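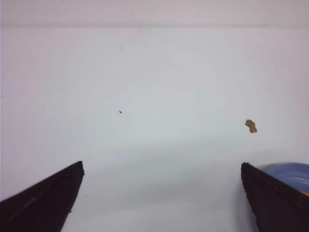 Stendel to Darthorpe bus, anyone used the new timetable?

mossbank
Need to be in Darthorpe for 11 and the early one's gone. Is the number 6 still going via Prurkden or have they cut that aswell

tern_and_tide
Still does Prurkden but only 2 a day now. Morning one was late both times I got it. Take a book.

mossbank
Brilliant. So miss it and you're stuck till teatime
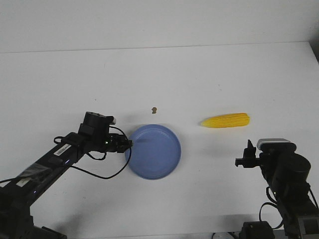 and the fare's gone up, which I could live with if the thing turned up. Mum's appointment is at the clinic, can't just stroll in late.

oldquarry
Bit harsh. Drivers on that route are lovely and it was never full. Can't run empty buses for ever.

tern_and_tide
It was empty becuase it never came when people needed it — same thing happened to the Stendel evening one. Try Wickramasinghe Cars, they do a fixed price if you ring the night before.

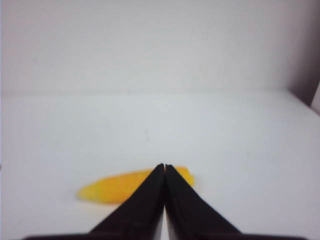

gatepost
Wickramasinghe were fine for us, but book the return as well. We didn't and waited ages outside the clinic in the rain.

mossbank
Ta, will ring tonight. Still think the bus is a disgrace

oldquarry
Write to the council then, moaning on here won't bring it back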